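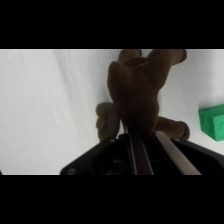 Brown plush, legs up, held in a black gripper against the white cloth

Home Tickets Care & Repair Returns My Account

Ticket 300: musty smell and flattened pile on plush
Opened 16 Apr 2020 by Kyung-hwa Hong
Status: waiting on customer

Hello again, and thank you so much for getting back to me! The toy is the dark brown one I bought from Candora, a little moose (or deer, we argue about it at home), and after a spell in the hall closet it came out smelling like an old suitcase. I followed the Kudar care sheet and sponged it with cool water and a drop of baby shampoo, then left it by the window for 2 days.
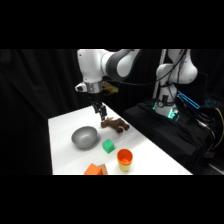
The smell is mostly gone, I'm happy to say, but the pile on the belly still feels stiff to me, as if some shampoo stayed behind. I tried a soft toothbrush and that helped a bit near the feet. I haven't dared go near the little antlers, they look like the first thing I'd ruin.

Reply from Flundel Care Desk
Hi Kyung-hwa, what a dear little fellow! Stiff pile is nearly always leftover soap. Wipe the belly with a cloth wrung out in plain water, blot with a towel, and brush while it's still damp. Please skip the hair dryer. Let us know how the belly feels after a full day of drying and we'll keep this ticket open for you.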